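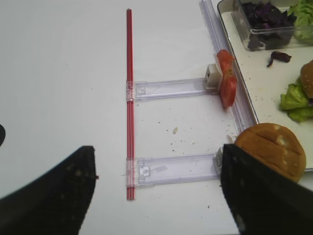

Red rail and clear crossbar on a white table

Commercial cleaning quote for a small office - is this too much??

Posted in Facilities & Cleaning

We rent a 2,637 sq ft office, one floor, two restrooms, a kitchenette and a work room with long tables. Been doing the cleaning ourselves and it's not getting done. Got two quotes in July. Mulligan wants 788 a month for three evenings a week, supplies included. Sendadine came in lower but restroom paper and soap are extra, and carpets are a seperate visit at 125 each time.

Questions - is 788 normal for this size? Should I care that Mulligan wants a 12 month contract? And do cleaners usually touch work tables with stuff on them or do we have to clear everything first? Neither quote says.

Small building, no loading dock, parking out front if that matters.

3 replies

Reply 1 (marked helpful)
Price depends a lot on where you are, but for three nights with supplies in it I wouldn't fall over. What I'd do is get the scope in writing before you compare anything. Room by room, what gets done every visit, what's weekly, what's monthly. Mulligan may have inside windows and baseboards in there and the other one doesn't. Or the other way around.

12 months is common. Ask for a 30 day out, in writing, and a walk-through after the first month. If they won't give you either one I'd keep looking.

On the tables - most crews won't move anything on a desk or work surface unless you tell them to. Ours wipes whatever is clear and skips the rest. We put a sign on the tables we want left alone. Tell them at the walk-through and have it added to the scope, otherwise you get a different answer every time the crew changes.

Also ask for the insurance certificate. And who holds the key and alarm code.

Reply 2
depends. we pay more than that and they still miss the trash in the back. get 3 quotes

Reply 3
Do the math on the extras with Sendadine. Paper, soap, liners, carpets a few times a year... the cheap quote stopped being cheap for us. We're at 3,000 sq ft, was with Iltetti for two years, fine untill they raised the rate mid contract. Read the part about price increases, it's usually near the back.

Now we buy our own paper goods and just pay for labor. More hassle, somebody has to remember to order. Two nights a week was plenty once we quit eating at our desks, so maybe ask both of them to price two nights as well as three.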